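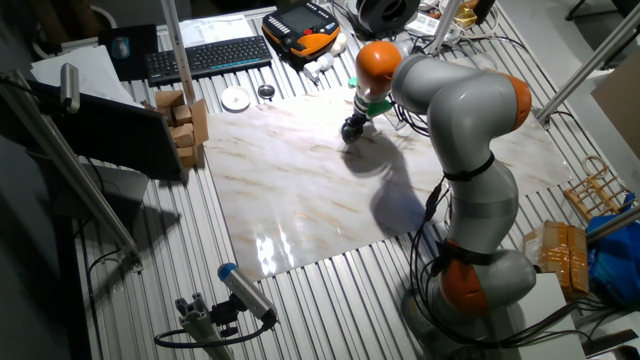

**Who wipes the slab now that the arm does the polishing?**

Whoever is on the cell that shift. The arm does the passes, a person does the wipe, the look and the sign-off. Same as before except you're not leaning over it for an hour.

---

## Ticket: Cell 2, arm stops partway / who does what now

**Site:** Prillside shop
**Opened by:** Deepak Nautiyal, finishing
**Assigned:** Ramesh Kashyap, Sengar support
**Priority:** started Low, now Medium
**Status:** see bottom

### 7:50 am, Deepak

Arm quits mid-program on the big slabs. Small ones fine. Pendant says `PATH HOLD - CONTACT LIMIT`. Hit reset, goes again, quits again a bit further along. Not the same spot each time. Third morning of this.

Also not strictly a fault but putting it here, nobody on second shift knows if they're allowed to clear a hold or if they have to call. They've been calling. I've been getting the calls.

### 8:25 am, Ramesh

Thanks. Need:

- program name
- slab type, and is it flat to the table or on shims
- tool pressure setting on page 2 of the pendant
- anything changed since it last ran clean

On the clearing question, anyone who did the half day training can clear a contact hold. Can't clear a red fault. Will write it up properly below.

### 8:40 am, Deepak

Program is VILLOW_LG. Slab flat, no shims, straight on the ribs. Pressure 40. Changed: new pads came in, the Lurkeck ones. Purchasing switched, I found out when I opened the box.

### 8:55 am, Ramesh

Pads are my first guess. If they're thicker than the old ones the arm thinks it's touching stone before it should, pushes, sees too much force, holds. Longer the path the more chances to trip, so big slabs get it first.

Try:

1. Stop the cell, key out.
2. Measure old pad and new pad. Calipers not a tape.
3. Send me both numbers. Don't change pressure yet pls.

### 9:30 am, Deepak

Old pad gone, all binned. New pad measured, number's in the attached sheet. Found an old one in Ray's drawer after all, worn but not much. New one is 2 mm thicker.

Had already dropped pressure to 20 before I read your note, sorry. It ran the whole slab. Finish is bad though. Cloudy down one side, you can see it when you get down low against the light. Wouldn't ship it.

### 9:45 am, Ramesh

OK that's useful even so. Put it back to 40. At 20 it's skating over the stone, it'll finish every time and polish nothing.

Fix is tool length. Pendant > Tools > pick the pad tool > Length. Add the 2. Save. Then run the touch-off before anything else, don't skip it or the old offset stays in memory and you're back here tommorow.

### 10:35 am, Deepak

Done. Touch-off passed second try. First try it complained, cable was snagged on the bracket and pulling on the wrist. Re-strapped it.

VILLOW_LG on a large slab, 40, no holds. Finish good one side, okay the other. Doing another.

### 11:20 am, Deepak

Second slab clean both sides. No holds.

Now the other thing. The guys.

When it was by hand you felt the pad grab and you eased off. Didn't think about it. Now it grabs and the screen gives you a code and you stand there. Two of my most experienced finishers are the ones who call me most, and they know stone better than me. They just don't trust themselves on the pendant. One of them told me he feels like he's minding somebody elses dog.

They do like not having the vibration. Wrists are better. Nobody wants to go back to doing the large ones by hand. But they want to know what they're responsible for. If a slab comes back cloudy, is that on them or the arm?

### 1:10 pm, Ramesh

Fair, and that's not in the handover pack. Should be. Draft for the cell door, change whatever you like:

**Operator can, no call needed**

- clear a contact hold, after looking at the pad and the cable
- change a pad for the same type
- run touch-off
- pause any time they don't like how it sounds. No reason required, don't log it as downtime

**Operator calls the lead**

- same hold twice on one slab
- new pad type, new compound, new anything out of a box
- finish looks wrong, even if the program ended green

**Support only**

- red faults
- pressure or speed outside the locked range
- anything with the covers off

The cloudy slab question is between you and your manager, but from my side: program ending green means the arm went where it was told. It says nothing about the finish. Someone who knows stone has to look, and that person needs to be able to say no to it.

### 1:35 pm, Deepak

Good. Printing it. Changing "operator" to "finisher", that's still what they are on the payslip and they'd notice.

Can second shift get the half day again? They did it before the arm was bolted down, half of it was slides.

### 1:50 pm, Ramesh

Yes. At the cell this time, with scrap slabs, and I'll trip the holds on purpose so they each clear a few. November is the soonest I can do. Until then one trained person per shift with your number as backup.

I'll lock pressure so it can't go under 30 without a lead code as well.

### 4:15 pm, Deepak

Cycle counter says 1,904, no holds since the length change. Second shift has the sheet. Had one call, it was about where the sheet was.

Told purchasing to ask before they swap pads again. They said the Lurkeck ones are cheaper. Fine, they work, just tell us.

### 4:30 pm, Ramesh

**Cause:** pad thickness changed, tool length not updated. Cable snag at wrist, secondary.
**Fix:** length +2 mm, touch-off, cable re-strapped, pressure back to 40.
**Open:** second shift retraining (me), lower pressure lock (me), pad type added to the receiving checklist (Deepak).

Leaving at Medium till the training's done. Reply on this ticket if the hold comes back, don't open a new one.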